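The Year I Gave Up the Good Chair

My mother-in-law moved in with us in September, and by the end of the first week I had lost my chair. It wasn't a fancy chair. It was brown and it leaned a little to the left, and I'd spent most of my forties in it. Tegwen Powell, age 70, sat down in it with a cup of coffee on her second morning and that was that!

I love Tegwen. I want that in print before I go any further. She raised my husband, Bleddyn, more or less by herself, and she did a good job (apart from the thing with towels). But loving somebody and sharing a hallway with her are two separate skills, and at 56 I had only practiced one of them.

We'd talked about the big stuff ahead of time. Money, doctors, who drives. We spent 2,000 dollars turning the den into a bedroom and I picked the paint and felt very grown up about it all. What we never talked about was the evenings. Tegwen likes game shows, loud. Bleddyn likes whatever is on. I like quiet, or a murder, preferably Scandinavian.

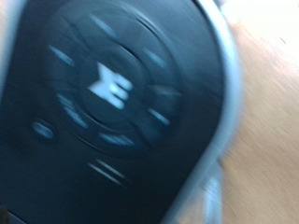 The Treaty of the Living Room

So we made a schedule. My friend Sointu Peltonen had her father living with her for years, and she told me to write everything down, even the silly stuff, and stick it on the fridge. "You think you'll remember what you agreed to," she said. "You won't, and you'll each remember it in your own favor."

Tegwen got the hour before dinner. I got the hour after. Bleddyn got to keep his mouth shut, which he'll tell you is his natural talent. There was a clause about volume and a clause about talking during the last ten minutes of anything, and I'm the one who broke that, twice, in the first week.

Some of it was harder than I'm making it sound. One night in the winter I sat in the car in the driveway until my feet went numb, just to be someplace where no one was going to ask me what I was doing. When I came in she'd left the porch light on and gone to bed. We didn't talk about it. I think she knew, though. She'd lived with her own husband's mother once, in a much smaller house, and she has never said one word about that woman that I could repeat here.

Mornings turned out to be our time. Bleddyn sleeps like a sack of flour, and Tegwen and I are both up by 6, bumping hips at the counter. She tells me about Rhun Rees, who wanted to marry her before Bleddyn's father did and who went off to sell insurance. She tells me I slice bread too thick. I've heard the Rhun story so many times I've started asking for the parts I like — the dance, the borrowed coat, the letter she never mailed.

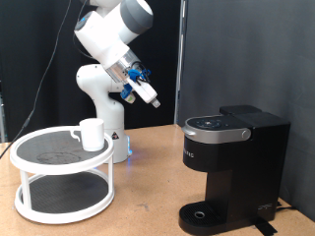 The mug by the coffee maker needs a little elbow room.

I did buy another chair in the end. It's green, it sits by the window, and Tegwen says the light is better over there. She's been eyeing it.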